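Zyanya Mendoza
Everyone keeps sending me the same advice about small kitchens: clear the counter, hide everything, buy the Bonolier drawer dividers. I have doubts. Thread.

Claim one is that a toaster oven means you can get rid of the toaster. Sure. I've heard this for 4 years and I have yet to meet the person who did it.

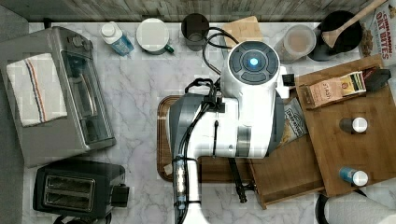

Toaster oven, toaster, a mug along the back. The towel lives on top.

And don't tell me marble pattern "makes it feel bigger." It makes crumbs harder to find - I'll give it that.

The Skaltside guide says to keep 200 square inches free at all times. Free for what? I make toast. I need room for a plate.

Then there's the divider set. $109, for strips that split a drawer into smaller drawers. The reviews all sound like the same cousin wrote them.
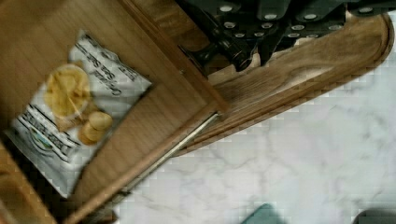 My real problem with drawer systems is that they assume you own only spoons. Real drawers collect whatever needed a home that day. A bag of sea salt potato chips gets the wooden bottom nearly to itself, lying at a slant, and no divider on sale is shaped for that.

Someone will reply that chips belong in a pantry. What pantry?

I'll try the clear-counter thing for all of November and report back. Not buying the dividers, though - and the toaster stays.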